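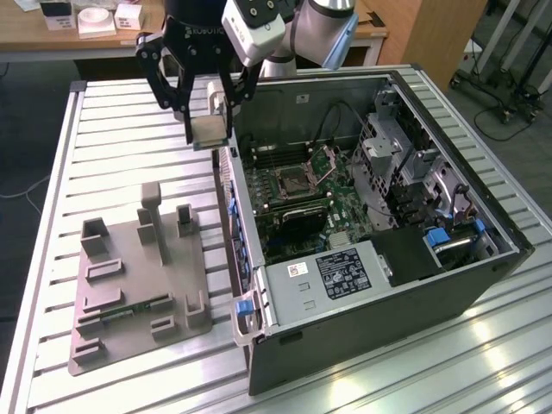

*CPU in the gripper, socket open on the board.*

# Second-hand Rodura powder printer, £3,175. Talk me in or out of it

**Forum: Printers and Materials > Buying advice**

---

**treloar_l**

Small design workshop in Lellmont, two of us, currently running three filament printers and a resin one that we both avoid. A college is clearing out a Rodura nylon powder machine, the older benchtop model, and they want £3,175 for it with the sieve, a half-used tub of powder and a manual in a ring binder. The counter says 741 hours.

What we make is mostly brackets, clips and housings for people who restore old radios and hi-fi. Short runs, anything from one to 60 of a part. At the moment I spend my evenings picking supports out of battery compartments with a dental tool, and the thought of parts that simply come out of a block of powder with no supports at all has gone to my head a bit.

Questions:

- Is 741 hours a lot for one of these?
- What does it cost to run if you only fire it up a couple of times a month?
- Am I about to buy a very heavy shelf?

Lachlan

---

**mocanu_prints**

741 hours isn't much. We had one of the same generation where I used to work and it was well past 2,000 when I left, on its second laser window and its third set of heater lamps, and still making decent parts. The lamps are the thing to ask about. They fade before they fail, and a faded lamp gives you a bed that's warm in the middle and sulking at the corners. Parts curl at the edges and you spend a month blaming the powder.

Ask to see a full-bed test print. If they only want to show you a little chess piece from the middle of the build, you have your answer about the lamps.

---

**Themis_K**

I'll be the miserable one. Don't.

You're comparing the price of the printer with the price of your evenings. Compare it with the price of the powder. Every build, the stuff that didn't turn into a part has been cooked for hours and you can only use it again if you mix in a good share of fresh. With a full bed that works out fine. With "a couple of times a month" and six clips in the corner, you're heating an entire cake to eat one currant.

Then there's the mess. You need somewhere to break the cake out, somewhere to sieve, and a vacuum that's rated for fine powder, which your workshop vacuum is not. You'll want a bead blaster too, or your lovely housings will feel like a sugared doughnut.

Themis Konstantinidis
*Three printers, one working*

---

**treloar_l**

The currant point hurts. We could probably save jobs up and run a full bed once a month, but customers who've waited since the 1970s for a new tape door get strangely impatient in week two.

@mocanu_prints they've offered a demo, so I'll ask for a full bed. Do I bring my own file?

---

**mocanu_prints**

Yes, bring your own. Flat plates, thin, one in each corner and one in the middle, and a couple of your real parts between them. Lay the plates on something flat afterwards and see which ones rock. Also measure a long one in both directions. If it's out by the same proportion everywhere you can correct it with a scale setting. If each corner has its own opinion, walk away.

And Themis is right about the vacuum. He's wrong about the rest, mind.

---

**morena_c**

Has anybody mentioned sending the work out? We stopped owning powder kit in my old job and just used a bureau. We went with Fairweather, flat fee per box, parts back in 14 days on the slow service. No sieve, no gloves, no film of nylon on the kettle.

For clips and housings in the numbers you're talking about I'd expect it to be years before £3,175 plus powder plus the blaster beats posting a file to somebody.

Morena

---

**treloar_l**

I've used bureaus. The parts were lovely. The trouble is that half my work is "that's nearly it, could the lug be half a millimetre longer", and 14 days per half millimetre makes for a long radio.

---

**morena_c**

So do the nearly-its on the filament printers you've already got, and send out the final version. That's what everybody I know does. The prototype can be as ugly as you like.

---

**mocanu_prints**

Except that it shrinks differently, the clips flex differently, and a filament clip snaps along the layers just where you want it to bend. I've had a snap-fit that was perfect in filament and wouldn't go in at all when the nylon ones came back. Sixty of them. They're very good at levelling table legs.

---

**Themis_K**

Sixty parts ordered without a sample is a you problem, Traian.

---

**mocanu_prints**

I was in a hurry.

---

**Themis_K**

With a machine of your own you'd have had sixty bad ones by the next afternoon.

---

**y_matsuda**

I own one of these, same model by the sound of it, in a garage behind the house. Maybe some real running notes are useful, as the thread is mostly people who used to have one or never did.

**Warm-up and cool-down.** The printing is the short part. Mine takes a couple of hours to warm, prints most of a day if the bed is tall, and then has to sit at least as long again before I open it. I opened one early in my first year and the long parts went like bananas. You can't hurry it.

**Powder.** I keep a notebook: every batch, how much fresh, how much old. When the surface starts to look like orange peel I throw more fresh in. I do not use the mystery tub that came with mine, and I wouldn't use the college's tub for anything you're paid for. Nobody will know how many times it's been round.

**Damp.** Nylon drinks water out of the air. My garage in a wet spring was hopeless until I put a dehumidifier in and kept the powder in sealed drums.

**Software.** Please check this before anything else. The older Rodura machines talk to a licensed build program and the licence is tied to the computer it came with. If the college is keeping the computer, you're buying a warm cupboard.

**Noise.** Less than you'd think. The sieve is worse than the printer.

Would I buy it again? Yes, but I like fiddling with it. My wife would give you a different review.

Yasuo Matsuda

---

**treloar_l**

That's the most useful thing I've read in a week, thank you. I hadn't thought about the licence at all. I've emailed the college to ask about the computer.

What do you do about power? The plate says it wants a proper feed and the workshop's electrics date from when the place sold saddles.

---

**y_matsuda**

I had an electrician put in its own circuit. I'd do the same again and wouldn't run it from an extension lead however short. Put a battery backup on the control computer as well. A flicker eight hours in is a whole bed lost.

---

**morena_c**

So that's the printer, the fresh powder, the vacuum, the blaster, the electrician, the dehumidifier and the battery. What are we up to now?

---

**treloar_l**

I've stopped adding up, for my health.

---

**Themis_K**

Has anyone used the Lilesard powder with these? It's cheaper per kilo and I'm told it goes round more times before it peels. I ask as a neutral observer with no intention of ever buying one of these machines.

---

**mocanu_prints**

Tried it once. Printed fine, slightly greyer, needed the bed a few degrees cooler. I wouldn't mix it with anything else. Are you feeling all right?

---

**Themis_K**

It was a general question.

---

**treloar_l**

Update. The college replied. The computer is included, with the licence, but it has been "in a cupboard since July" and they've lost the password. Their technician thinks he can get in. The lamps were changed once, date unknown. They'll run my plates as soon as they can turn it on, and if the corners are bad they'll drop the price, though they won't say to what.

My business partner has read this whole thread and sides with Morena. I've agreed to get a Fairweather quote for last month's jobs and put it next to Yasuo's list.

---

**y_matsuda**

Ask them to show you the build program opening with the licence valid, on the screen, with the network cable out. Mine opened happily on their site and sulked when I got it home.

---

**morena_c**

Include postage in the Fairweather figure. I'd rather win fairly.

---

**mocanu_prints**

Post the corner measurements when you get them, please. All four, and which side the door was on.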